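4.2 Leisure items and the problem of the honest hour

The second part of the questionnaire asked respondents how long they had spent on screens and on anything else they did for pleasure. People are poor witnesses to their own evenings, and we make no claim to have cured them of it. Of the 1,142 adults who began the diary, 219 gave the same figure for every evening of the study, a regularity we would envy in a railway.

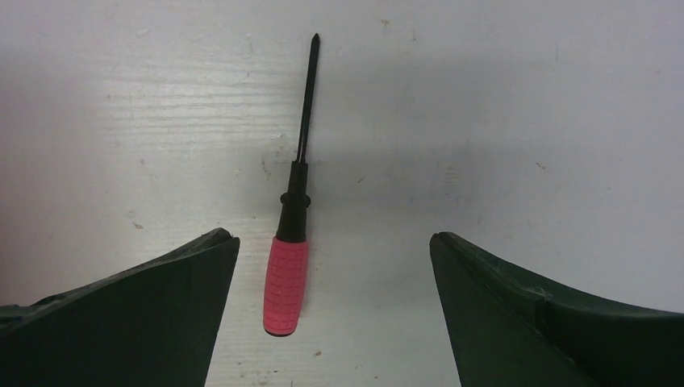
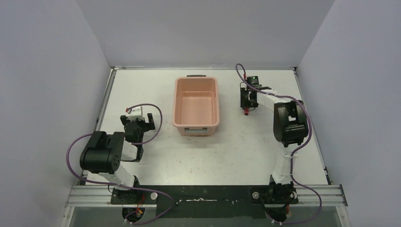
Figure 3. Screwdriver on a pale tabletop, first; salmon-pink bin between two robot arms, second.

We had expected heavy gamers to under-report, as earlier work has suggested. They did, but so did everyone else. Keen gardeners shaved their hours nearly as freely, and the small group who listed model railways appeared to live in a separate system of time altogether. The wording of the item may be partly at fault. The Lollero scale, from which we borrowed it, asks whether an activity "takes up too much of your day", and few people who enjoy a thing will say yes to that without first looking over their shoulder.

The Miten revision, used in the second wave, drops "too much" and asks only for start and finish times. Reported play rose by some 30 minutes a night. We doubt that anyone played more. A spouse or flatmate was also invited to fill in a short form, following Manole, and these second opinions ran higher still — in a few households high enough that we wondered about the state of the household.

None of this settles whether long play is a disorder, a hobby or a way of avoiding the washing-up. A cut-off based on hours alone would sweep in a good many people who sleep well, hold down jobs and answer their telephones. It would also miss several who play little and feel wretched about it. In the Pelteletti interviews, Costel Bălan found that distress tracked quarrels at home more closely than time at the screen, and our own data lean the same way, though weakly.

We therefore kept hours as a background measure and scored harm separately, using the items on sleep, money and missed appointments. After removing incomplete diaries and the clockwork evenings described above, 800 respondents remained for the analysis in Section 5. Their hours should be read as what they were willing to write down in April, with a pencil, before bed.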